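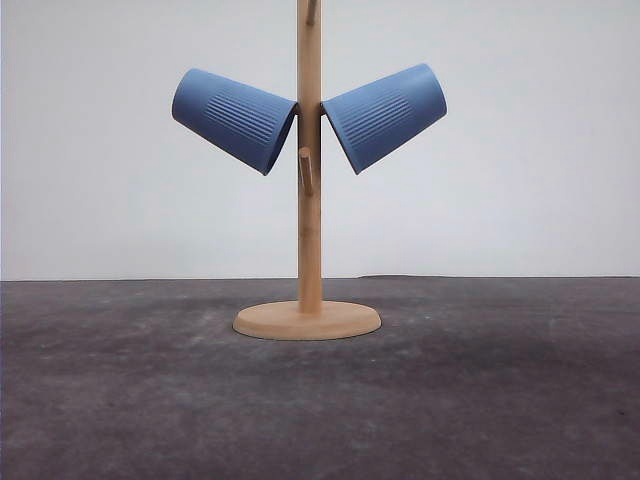

Mug tree in pale wood with two blue cups. Ribbed sides, matte finish.

About Corken

Most kitchen shops will tell you that the right object can change your mornings. We sell mug trees and we have our doubts. A mug tree holds mugs. If it stays upright while it does so, and doesn't take up half the counter, it has earned its place. Plenty of the ones we have bought over the years did neither.

Corken is a small shop selling plain things for the counter and the shelf: mug trees, cups, dish racks, hooks, a few trays. We began as a complaint. Two of us had kitchens with too few cabinets and had worked our way through a string of stands that leaned, shed their pegs or left a ring on the worktop. The reviews for all of them were glowing. We stopped believing reviews around then, and you won't find any on this site.

What we sell and why the list is short

There are 11 products in the shop. People write in asking when the range will grow, and the answer is that it might, slowly, and it might also shrink. Last September we dropped a folding stand that had sold well, as we had grown tired of the hinge. It worked when it was new. We had one in our own kitchen and by the end of the summer it didn't, or not well enough to keep charging money for.

The mug tree is still what most visitors come for. It has a round base, a straight pole and pegs that point slightly up, and we have never found a reason to make it more complicated. We were once shown a version with a spinning base. It spun. Cups swung out and knocked against each other, and one of them lost its rim before we had finished our coffee.

How we test

The word "tested" gets thrown around in this trade and we would like to see it used less. Here is what it means at Corken. We load a stand on one side only, with the heaviest mugs we own, and leave it. We hang and unhang a cup 468 times on a single peg, a number we reached because that was when the first sample failed, and we have made every sample since go at least that far. Then the stand goes home with somebody and gets used in an ordinary kitchen with wet hands.

It isn't a laboratory. We don't have a certificate for it and we would be wary of a shop that claimed one for hanging up cups. Of the stands we have been sent by makers, we have turned down far more than we have taken. The usual trouble is the base, which is made too light to save on shipping. You can feel it the moment you pick it up.

About the cups

We resisted selling cups for a long time. There are enough cups in the world and most households own more than they use. Then customers kept telling us that their mugs slid off, and when we asked for details we heard about tiny handles, huge handles, or handles with a decorative curl that caught on everything. So now there is a short line of cups too, chosen with the stands in mind.

The blue is the one that sells. We don't have a theory about it. It is a dusty sort of blue and it looks fine beside pale wood, and that is as much as we are prepared to say about color. Do the ribs improve your grip? A little, maybe. We like the look of them and would rather tell you so than call them a technology.

Hang cups upside down or the right way up, as you prefer. We have read very firm opinions on both sides, mainly to do with dust, and have seen no evidence that would settle it.

Things we won't claim

We don't use the word "sustainable" on our labels. Wood is a decent material and a stand that lasts is better than one that doesn't, but anything shipped in a box has a cost and we would feel silly pretending otherwise. We don't say "handmade" either. People use machines to turn the poles, then other people sand and check them.

We also don't run a countdown clock, a loyalty club or a sale that is always about to end. The price is the price. If it goes up we put a note on the product page saying by how much.

Where to find us

The shop is at 202 Domilport, on the ground floor, next to the stairs. You are welcome to come in and try to tip things over. Bring your own mug if you want to know whether it will hang properly, and please do this before you buy, as it will save us both a parcel.

Orders go out from the same address. Returns are accepted on anything that wobbles, and we don't ask for a photograph of it wobbling. Spare pegs for the older stands are kept behind the counter; write to us with the width of the hole.

Page last updated 18/03/2022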